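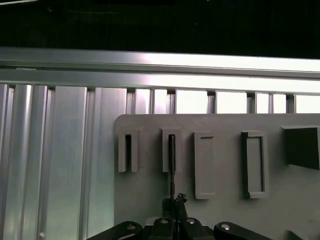

Practicing on an old tower – where do I start?
Radwa Bennani
I finally have an old desktop to learn on and I'm so excited! Side panel off, tower lying flat, hard drive on blue rails. I want to take out the memory and put it back. Any tips before I dive in?

Hala Ghoneim
Great choice, old towers are the best teachers! Unplug it from the wall, hold the power button for a few seconds, then touch bare metal on the case. Keep it on its side, just as you have it. 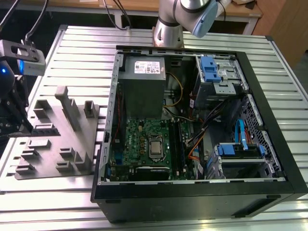 Push the clips at the ends of the memory slots outward and lift each module straight up. Leave the processor for another evening – the memory is plenty of fun for a first go.

Dénes Vida
Take phone pics of the cables first. I skipped that and lost 2 hours lol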